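Zoneo Digital Edition Desk
by Gimberg

Overview | Features | Plans | Support

Zoneo takes the print pages of a trade magazine and turns them into a digital issue that people will want to read on a phone. Drop in the PDF your printer already gets, and Zoneo pulls out the stories, keeps the headlines and bylines where they belong, and builds a clean reading view next to the full page view. Readers can flip between the two whenever they like, and we love how many of them start on the page and finish in the text!

We built it for small and mid-size trade titles, the kind with four people in editorial and one in ad sales who also runs the events calendar. If you put out a monthly for travel advisors, hotel buyers or cruise planners, you'll feel at home right away.
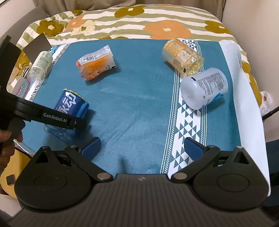
Blue can lying on a teal tablecloth.

What's inside

Story view. Every article gets its own address, so you can link to it from a newsletter without sending people to page 47 of a flipbook. Sidebars and tables stay attached to the story they ran with.

Ad pages that stay put. Full-page and spread ads appear in the same spot they had in print, with a tap-through link if the advertiser gave you one. Late swaps are fine right up until the issue goes live (and for 20 minutes after, which has saved us more than once).

Short courses. Turn a feature into a lesson with a few questions at the end. Readers who finish get a certificate with your title's name on it, and the results go into a simple spreadsheet. This is the part we get the most mail about, and it's a joy to set up - pick the story, write your questions, choose a passing score, done.

Back issues with Kidis. Kidis is the archive that comes with every plan. It reads the words on old scanned pages and makes them searchable along with the new ones. Scans at 200 dots per inch are plenty. Color or black and white, both work, though very faint pages may need a second pass.
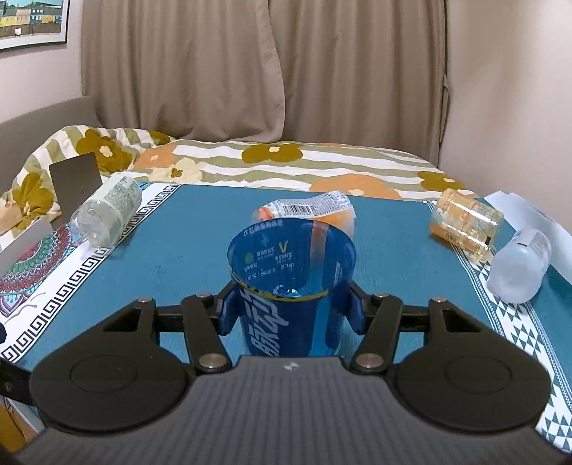
Search in Kidis covers captions and classifieds too, so somebody hunting for an old resort listing has a real chance of finding it. You can limit results by year, by section or by writer. We added the section filter in February and it has quickly become our own favorite.

Plans

Starter: one title, 8 issues a year, up to 2,000 registered readers, short courses included.

Full: unlimited issues and readers, up to three titles, your own web address, and early access to new layouts.

Both plans include Kidis, reader sign-in and the weekly numbers email. Groups with more than three titles can write to us for a quote.

Works with

Zoneo accepts PDF files from any layout program. Single pages or spreads are both OK, but please leave crop marks off. Reader lists come in as CSV. If you send your newsletters with Shawky, the two connect from the Settings page, and new stories show up in your Shawky draft as soon as the issue is published.

Getting started

Send us one past issue and we'll load it into a private trial desk for you. You can click around, break things, build a course, and invite your whole team in. Trial desks stay open for 20 days, and anything you make there can be moved into a paid plan.

Request a trial desk
Read the setup guide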